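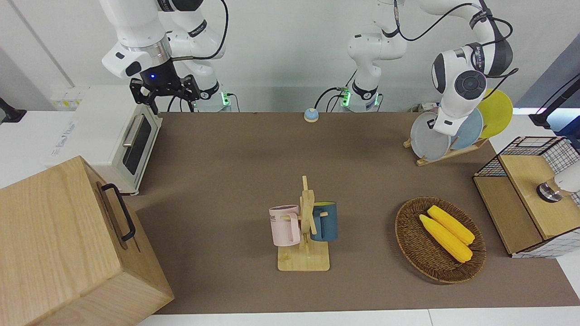
A brown tabletop with a wooden dish rack on the right.

Product Review: The Caron Keepsake Gift Box
Reviewed by Tobias Pruitt for the Fevstead Consumer Circle
November 17, 2019

The Caron Keepsake is a boxed gift set from Indolby, sold ahead of the holiday season in department stores and by mail order from Standimham. It contains 11 items for the bath and the dressing table, among them two candles, a hand cream, a lip balm, a sleep mask, and a pair of knitted socks. The Circle purchased one set at full price. No sample was accepted from the maker.

Presentation is the strongest part of the set. The lid fits closely, the ribbon is sewn at the corners, and the inner tray can be lifted out so that the box may be kept for letters or jewelry. Members who received last year's edition will notice that the paper filling has been replaced with cotton, a welcome change.

The contents are less even. The hand cream absorbs quickly and leaves no film. The larger candle, scented with fig, burned cleanly to the base. The smaller one tunneled on its first lighting and could not be corrected. The lip balm is pleasant but very soft, and should be kept out of a warm purse. The socks lost some of their shape after two washes, although the care label was followed.

The fragrance is shared across most of the set. Recipients who prefer unscented products will find little to use here — only the socks and the sleep mask are free of it. A full ingredient list is printed under the tray, where a buyer cannot read it before purchase. The Circle has written to Indolby on this point.

Production is limited to 3,759 boxes, each numbered on the base. Ours was number 128. Unopened sets may be returned until the end of March with a receipt.

Rating: three and a half stars out of five. Recommended as a gift for a relative or close friend whose taste in scent is already known. Buyers who want only the hand cream may order it separately from the spring catalog.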